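Tullov Countertop Sealer Kit - Set-up Guide, Section 4: Sealing Natural Stone

Read whole section first. Takes one evening plus overnight.

Before you start

1. Clear the counter. Everything, including the stuff at the back.
2. Wash with warm water and a drop of dish soap. No vinegar, no lemon cleaners.
3. Rinse. Dry with a clean towel. Leave 2 hours, longer if it's humid (August is bad for this).

CAUTION: Open a window. Pilot lights off. Keep pets out till the smell is gone.

Water test

4. Drip a little water on the stone, somewhere out of the way. Wait 20 minutes.
5. Dark spot = needs sealer. No spot = stop here, put the kit away. Sealing stone that doesn't need it leaves a haze.

Note: on mottled gray stone the spot is hard to see. Look at it from a low angle, lamp to one side. Check the end face too, people forget it.
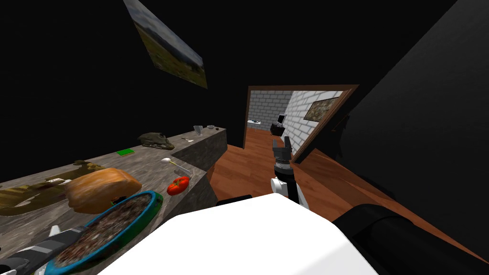
Applying the sealer

6. Shake bottle. Gloves on.
7. Pour a small puddle, spread with the blue pad. Work in sections, arm's length, back to front.
8. Keep it wet 4 minutes. Top up any dry patches.
9. Wipe off ALL of it with the dry cloth. Then again with a fresh cloth. Dont let it dry on the surface.
10. Do the edges and end face last. Use the pad nearly dry so it doesn't run down the cabinets.

Note: the 500 ml bottle does most kitchens with two coats. Halim stone and other dense types drink less. Pleltberg limestone drinks a lot, buy a second bottle.

After

11. Nothing on the counter overnight. No water, no glasses, no mail.
12. Repeat the water test in the mornng. Still dark? Second coat, same steps.

CAUTION: Used cloths can heat up and catch fire. Lay flat outside to dry before they go in the trash.

Streaks or haze: dampen a cloth with fresh sealer, rub, wipe off right away. Still there, write to Haruna Maruyama at the Tornbridge service desk. Include the lot number from the bottle neck.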